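Pre-release checklist for apps built with no-code tools – Emutier, June round

This list is for the two apps we made in Tellar. Please tick only what you have tested yourself, on a real phone, and write a comment even when the item passes.

**1. Sign-in and accounts**

- [x] New user can register with e-mail
- [x] Password reset mail arrives
- [ ] Deleted account is really deleted

Comment: The Sethi app still keeps the profile picture after deletion. I have written to the support of Tellar and I wait for the answer. Do not release before this is closed.

**2. Screens and layout**

- [x] All buttons can be reached with one thumb
- [x] Text stays readable at the largest font size
- [ ] Start screen has enough contrast

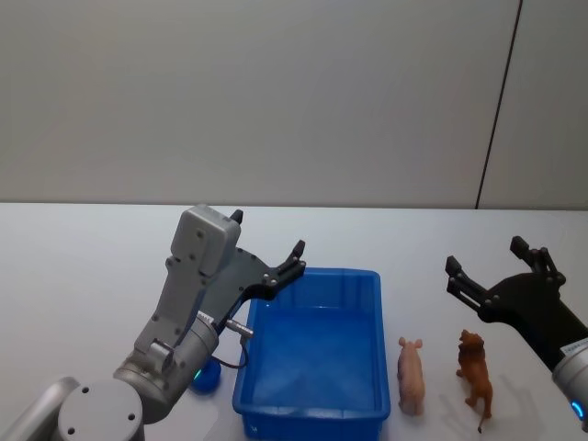 Comment: The start screen is still too pale, and the menu text is lost in it. Light grey over white is pleasant to look at on a wall above a white tabletop, but a person who reads the menu in the sun needs a darker letter. I ask that we use the second palette, which passed the contrast test in both apps.

**3. Data and permissions**

- [x] App asks for location only when the map is opened
- [x] Export file opens in a spreadsheet
- [ ] All test records removed

Comment: The export gave 475 rows and the database has 485. The missing ones are drafts, so the export is correct, but the help page must say that drafts are left out. Test records are still in the Stomodum app – please do not remove them by hand, use the clean-up button.

**4. Dependence on outside services**

- [x] List of connected services is complete
- [x] Each service has a second contact address
- [ ] App shows a clear message when a service is down

Comment: We have 11 connected services. With the payment service switched off, the app shows only an empty page. I tried it on both phones with the same result.

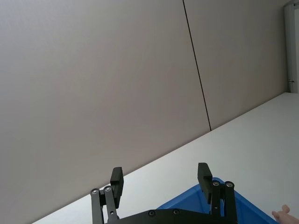 According to the Stomodum side, the empty page comes from the Tellar template and can be replaced in the error settings, without any code. They ask us to keep the message short and to put the retry button under it.

I accept this and will test again when the message is in place.

**5. Release**

- [ ] Version number raised
- [ ] Backup made before publishing
- [ ] Items left open above are closed

Comment: Not started. The backup must be made after 18:00, when the editors have finished.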